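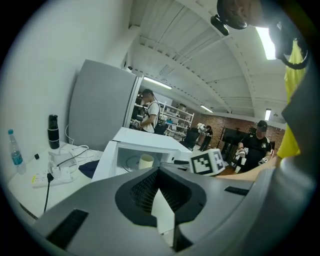

Section 6. Setting Up the Microwave Task

6.1 Purpose of this section

This section explains how to prepare the microwave station, how to record hand-held demonstrations at it, and how to run the Bornano arm on the same task afterwards. It also sets out what may be said about the results. It applies to all sites using the Bornano household task set, including the teaching kitchen at Munddale and the main workshop at Saststead.

The task is to place a cup on the turntable of a microwave oven, close the door, open it again and return the cup to the table. A person does this without thought. For a machine it remains one of the harder items in the task set. The door swings on a hinge that the gripper must follow, the cup must be kept level, and the space inside the oven leaves little room for the fingers.

Operators who have completed only the table-clearing task in Section 5 should read the whole of this section before starting.

6.2 What you will need

One microwave oven with a side-hinged door and a removable glass turntable.
One plain cup without a handle or with the handle turned to the rear.
One marker block, printed side outwards.
One Kanagaratnam hand-held gripper, charged, with its log sheet.
One table that does not rock when the oven door is pulled.

NOTE: The oven is not heated at any point in this task. Leave it unplugged from the mains for both demonstrations and machine trials.

6.3 Preparing the station

1. Place the oven on the table with the door facing the operator. The door must be able to open fully without touching a wall, a bottle or another person's working area.

2. Fix the marker block to the right-hand side of the oven. The black-and-white pattern must be flat, clean and unobstructed. Do not cover it with tape.

3. Open the door and check that the turntable is seated. If it lifts at one edge when pressed, remove it and fit it again.

4. Stand the empty cup on the turntable and close the door by hand. If the cup touches the door or the roof of the oven, choose a smaller cup.

5. Decide whether the station is to be recorded as "clear" or "lived-in". A clear station has only the oven and the cup on the table. A lived-in station also has ordinary items such as drinks bottles, a power strip, charging cables or a folded cloth. Write the choice on the log sheet.

6. At a lived-in station, move any cable that lies across the path of the door. Other items may stay where people have left them.

CAUTION: Close any drinks bottle that remains on the table and keep it away from power strips. A gripper that catches a cable can pull a bottle over with it.

6.4 Recording demonstrations

Demonstrations are made by a person holding the gripper. The Bornano arm is not involved at this stage and should be parked with its brake on.

1. Hold the gripper in front of the open oven and wait for the ready tone.

2. Take the cup by its body. Do not grip the rim.

3. Carry the cup to the oven and lower it on to the turntable. Release it only when its base is flat on the glass.

4. Withdraw the gripper along the line by which it entered. A sideways exit will often knock the cup.

5. Close the door with the outside of the fingers, open it again, and return the cup to the table.

6. Press the stop button. Mark the attempt on the log sheet as good, poor or spoiled.

Each operator should record 18 good demonstrations before changing the position of the cup. Poor attempts are kept. Spoiled attempts, in which the gripper was dropped or the operator was interrupted, are deleted at the end of the session.

NOTE: Work at a steady pace. Operators tend to speed up as they grow used to the task, and quick demonstrations have produced arms that strike the door frame. If you find yourself hurrying, stop and take a break.

Several people may work in the same room and others may pass behind the table. This is acceptable and need not be recorded. Nobody other than the operator should reach across the oven while an attempt is under way.

6.5 Running the machine trials

1. Clear all persons from within reach of the arm. The supervisor keeps one hand at the emergency stop throughout.

2. Load the task file for the microwave station and confirm that the marker block has been found. The status light turns from amber to green.

3. Place the cup within the area used in the demonstrations.

4. Start the trial. Do not assist the arm, steady the cup or hold the door.

5. When the arm returns to its rest position, enter the result. If the arm has not moved for 55 seconds, press the stop and enter the trial as a failure.

6. Repeat until 10 trials have been entered for each cup position.

CAUTION: If the arm pulls against a door that does not open, press the emergency stop at once. The arm does not yet judge reliably the difference between a stiff latch and a jammed one, and it is strong enough to drag the oven off the table.

6.6 Scoring

A trial is entered as complete only if every stage was carried out without help. A cup that is placed correctly behind a door left ajar is entered as partial. A cup that falls, spills its test contents or is set down outside the marked area is entered as a failure, even where the remaining stages went well.

Supervisors are asked to resist generous scoring. A partial result is useful to the people who train the arm, provided that it has been written down as one.

6.7 What the results do and do not show

Visitors to Saststead commonly ask whether the arm can "use a microwave". Staff should answer with care. At a clear station, with the cup in a known place, the present arm completes the task in most trials. At a lived-in station its results are noticeably weaker, and with an oven it has not met before they are weaker still. Push-button doors defeat it in the majority of attempts.

It follows that a good score in this section should not be described as readiness for home use. A household kitchen may offer a full mug, a wet worktop, a child at the table and a door that sticks, all in one morning. The task set does not test for these together. Where a summary is required for a report or a funding form, the following wording has been approved by Tanvir Abeysekara, who maintains this guide:

"The arm can place and retrieve a cup at a prepared microwave station under supervision. It has not been shown to do so unattended or in an unprepared kitchen."

The wording may be shortened, but the second sentence must be kept.

6.8 Closing down

1. Park the arm and apply the brake.

2. Remove the cup from the oven, wipe the turntable and leave the door closed.

3. Leave the marker block in place. If it has been knocked, note this on the log sheet and repeat step 2 of 6.3 before the next session.

4. Return the gripper to its charger and check that the charging light is on.

5. File the log sheet in the station folder. Sheets are collected each Thursday.

For faults in the gripper or its release button, see Section 9. For stations with a drop-down oven door, use Section 7 in place of this one.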